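Tritwood Drawstring Kit Bag, Medium
Home > Bags > Drawstring and shoe bags
Product code 648
In stock

Hello, Sowmya here! I cut and sew most of the small bags in the shop, and the medium kit bag is the one I get asked for more than any other, so I've tried to put everything on one page and save us both a few emails.

I started making these when my son's old swimming bag gave up halfway through term. The seam went at the bottom corner, where they always go, and his goggles ended up somewhere along the canal path. I thought I could do better than that, and after a few very wonky first attempts (my sister still has one, it leans) I landed on the pattern I use now.

Every seam is stitched twice and then bound on the inside, so there are no raw edges to fray or catch on a zip. The cord is a soft cotton one from Brasteck. I did try a cheaper cord last winter and it went fluffy within weeks, so back I went. The channel at the top is wide enough that the cord runs freely even with cold fingers, and the ends are knotted, no plastic toggles to crack or lose.

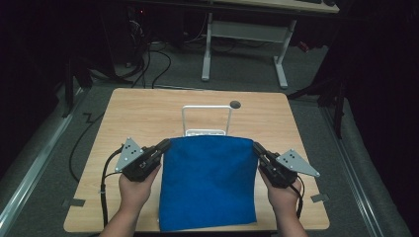

I've had people use them for football boots, knitting, picnic plates, a travel hairdryer and, in one case, an entire set of handbells. Mine lives in the car with a towel and a spare jumper in it. If you want something for wet kit, they'll cope with it for the journey home, but do please take the wet things out when you get in! It's plain cotton and it will smell if you leave it.

Size and details

Width: 25 cm
Depth at base: 13 cm
Fabric: medium-weight cotton twill
Cord: cotton, knotted ends
Lining: none
Name label: inside the side seam, takes laundry pen

A note on size, as I've had a couple sent back. Adult walking boots won't go in the medium. Children's boots will, and so will most adult trainers if you put them heel to toe. For anything bigger have a look at the Pillai, which is the same bag with a longer cord and a flat bottom (product code 516).

Washing

Cool wash, inside out, and on its own the first time. The darker shades do let go of a bit of dye. Pull the cord tight and tie it before it goes in the machine or you'll be fishing it out of the channel with a safety pin, and I speak from experience. Line dry if you can. A warm iron is fine on the twill.

Colours

I dye in small batches with Bitar, the workshop two doors down, and the shade moves about a little from one batch to the next. If you need several that match, for a club or a class, put them all on the same order and I'll cut them from one length.

Delivery and returns

Orders go out by second class post, usually within a couple of days. Unused bags can come back to me for a refund, just pop your order slip in with them.

Page updated 2021-03-15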